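Everyone Should Take a Desktop Apart Once

Wistbridge, Tue 6 February

I am going to argue for something that will sound like a chore and is one of the best evenings I've had this winter: get hold of an old desktop computer, take the side off, and spend a few hours with what's inside. You don't need to be planning an upgrade or have anything wrong with the machine. I'd almost prefer that you didn't, since a person with a problem to solve goes straight to the problem and misses the rest (and the rest is wonderful!).

I came to this through Shahzad Pirzada, who runs the Monday bench at our library and had a shelf of donated towers that needed sorting. I went along thinking I'd hold the flashlight. By nine o'clock I had a motherboard out on the table and was asking so many questions that he gave me the second stool and told me to come back next week.

What got me first was how much of it is plainly readable. I had assumed the inside of a computer was a sealed mystery, something for people with degrees. But a motherboard is laid out a lot like a town. There's a big square in the middle of things where the processor lives, with a metal bracket to hold it down. The memory sits close by because the two are forever talking to each other. The long slots farther off are for cards, the graphics card being the big show-off of the lot. And all over the ground between them are the little parts, resistors and capacitors smaller than a grain of rice, lined up like parked cars.

The second thing was the clips. I love the clips! Whoever came up with the latches on memory slots deserves a parade. You press them outward and the stick rises a little, as if it had been waiting for you to ask. Going back in, you line up the notch, push down evenly with both thumbs, and get a click that I would happily pay for. So much of what I own is glued shut now, my phone and my earbuds and even my toothbrush, and then you meet this big green board where practically everything a person might want to change is held by a latch, a lever or a screw.

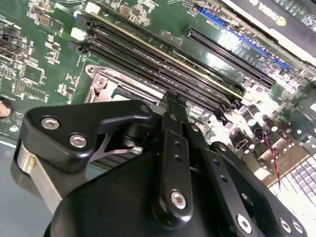
I've heard the case against, mostly from my brother-in-law Nektarios. He says old boards are slow and thirsty and that the kindest thing is to take them to the recycler. Fine, many of them should end up there. I'm only asking for one evening before they go. He also says you can learn all this from a video, and I disagree with that so strongly that I've had to leave the room. A video can't tell you how hard to push. It can't teach your hands the difference between a connector that's stuck and a connector that has a tab you haven't found yet. I bent a pin finding that out, and I haven't bent one since.

Then there's the money. The power supply gave out on my own desktop last fall and a shop quoted me 397 dollars, with a friendly suggestion that I think about a new machine. I bought the part for 60 and put it in on a Sunday with the radio going. Two years ago I'd have paid the shop and thanked them. I'm not against repair shops, and there's a good one on my street that I still send people to, but I like walking in knowing roughly what they're talking about.

A few practical notes, for anyone I've won over. Unplug it, press the power button once, and touch bare metal on the case before you touch the board. Hold boards by their edges. Use a proper screwdriver that fits, and an egg carton for the screws. Take notes as you go, because the tiny wires for the front buttons all look alike and you will not remember. And leave the power supply itself closed. That box is the one place where curiosity should stop, even when it's unplugged.

Kids are especially good at this, by the way. Abimbola Aliyu brought her daughter, who is 13, and the girl had a memory stick out and back in before the rest of us had finished talking about it. She wanted to know what every slot was for. When Shahzad didn't know one, they looked it up together, and I thought that was about as nice a piece of teaching as I've seen.

The library bench still has towers on the shelf, and the coffee is drinkable. Bring your own screwdriver if you have one you like.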